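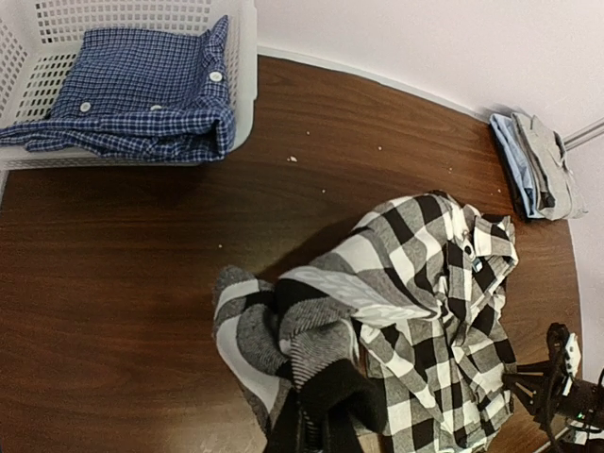
Checked shirt in the white basket, more folded clothes by the wall.

Witmont Building, shared laundry room and folding area
Safety walk-through, Sep 23, 2025
Items marked OK, FIX, or NOT CONVINCED. Comments follow each item.

1. Dryer lint screens clean
OK
All clear when I pulled them. The sign-off sheet has the same initials in the same pen for every day back to February, and I don't believe anyone fills in a sheet like that one day at a time.

2. Dryer exhaust duct, full run to outside wall
FIX
Foil flex duct behind dryer 2 is crushed flat at the elbow. The Okero service sticker says "duct inspected." Inspected from where? You can't see that elbow without pulling the machine, and the dust on the floor had no drag marks. Replace with rigid metal duct and send me a picture of it before the dryer goes back.

3. Outside vent flap opens freely
FIX
Stuck half shut with lint. Same finding as last time, when it was reported as taken care of.

4. Washer hoses
OK on washers 1 and 3. FIX on washer 2.
Rubber hose on the hot side has a bulge near the fitting. The Cullo brochure taped to the wall promises a hose that will never need checking. Buy braided steel and check it anyway.

5. Outlets near water
NOT CONVINCED
The outlet by the utility sink has a test button. I pressed it and it clicked, but my plug-in lamp stayed on. Either it's wired wrong or it's worn out. Tape it off until an electrician has looked at it.

6. Floor drain and slip hazards
FIX
Drain takes water, slowly. The mat by the sink curls at one corner and somebody has put more tape over the old tape. Get a new mat.

7. Folding table
OK
Solid when leaned on, no splinters, no rock. I would still like the feet checked at the next visit, as the floor over there slopes toward the drain.

8. Walkway width
NOT CONVINCED
Paperwork says 36 inches clear. I measured 31 at the soap shelf. The shelf went in after the paperwork did.

9. Detergent and bleach storage
FIX
Bleach and an ammonia-based cleaner on the same shelf, at a height a child can reach. Split them up and put a latch on the cabinet. The "Keep Out of Reach" sign does nothing for a kid who can't read.

10. Fire extinguisher
NOT CONVINCED
Yagi unit, tag 101. Needle is in the green. The monthly boxes on the tag are blank after February, which doesn't match the office log showing a check every month. One of those two records is wrong and I'd bet on the log.

11. Smoke alarm
OK
Loud. Tested twice.

12. Exit door and light
FIX
Door opens with a hard shoulder push. Not good enough for anyone older or carrying a load. Plane the edge or rehang it. Exit light works on battery.

Result: not passed. Dryer 2 and washer 2 stay off until items 2 and 4 are done. Items 5 and 9 within 72 hours. Don't send the form back with "completed" written across it, I'll need receipts.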